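Kerko Dehumidifier, 10-Liter, from Bivard

Sold by Totton Home Supply. Floor model, white. Ships in one box.

We stock three dehumidifiers and get more questions about this one than the other two put together, mostly from people who have read the carton. The carton makes a lot of claims. Some of them hold up. We ran one in the basement under the shop from April until the end of summer, and what follows is based on that and on what customers have told us when they brought theirs back or came in for a second one.

What the maker says: "Removes up to 10 liters a day."
What we got: less than half that on most days. The figure is measured in a very warm, very damp test room. Your basement is cooler than that, and a compressor unit pulls less water out of cool air. Every brand does this, so at least you can compare one carton with another.

What the maker says: "Whisper quiet."
It's a compressor and a fan in a plastic case. On low you can watch television next to it. On high you will turn the television up. Ekrem Ekinci, who handles our returns, puts noise at the top of his list for this model, and nearly all of those units had been running in bedrooms.

What the maker says: "Purifies the air as it works."
There is a mesh screen on the back that catches lint. Rinse it when it looks gray. We would not call that purifying anything.

What the maker says: "Smart humidity sensor."
The sensor reads high. Ours sat 9 points above a separate gauge placed across the room, so it kept running long after the air was dry enough. Set the target a bit higher than you want and check it against a cheap gauge of your own. The Frerichs model we also carry had a better sensor, but it costs more and the tank is a pain to get back in.

Now the good parts. The tank slides out from the front without a fight and has a real handle. The shutoff worked every time we let it fill. The hose outlet takes an ordinary garden hose, and if you have a floor drain you should use it - emptying a tank twice a day gets old by the second week. The casters are fine on concrete and useless on carpet.

Specifications
Tank: 3000 ml
Lowest working temperature: 41 F
Cord: 6 feet, grounded plug
Hose: not included
Warranty: 29 months on the compressor, one year on everything else

The warranty needs the original receipt. A card statement has been turned down before, so staple the receipt to the manual.

Customer comments

"Does the job in a small laundry room. Wouldn't trust the number on the display." - Kevser Tuncer

"Bought it for the smell in the crawl space. Smell is better, not gone. The blue light on the front is far too bright, I put tape on it." - Augustina Amissah

"Second one. First lasted five years with the filter hardly ever cleaned, my fault." - Tyra Öberg
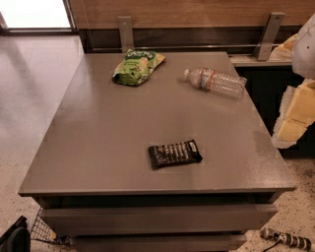
Can I run the Kerko in an unheated garage over the winter?
We'd advise against it. Under 41 F the coils ice up and the unit spends most of its time defrosting, so you pay for the power and get very little water out. For a cold garage, look at a desiccant type.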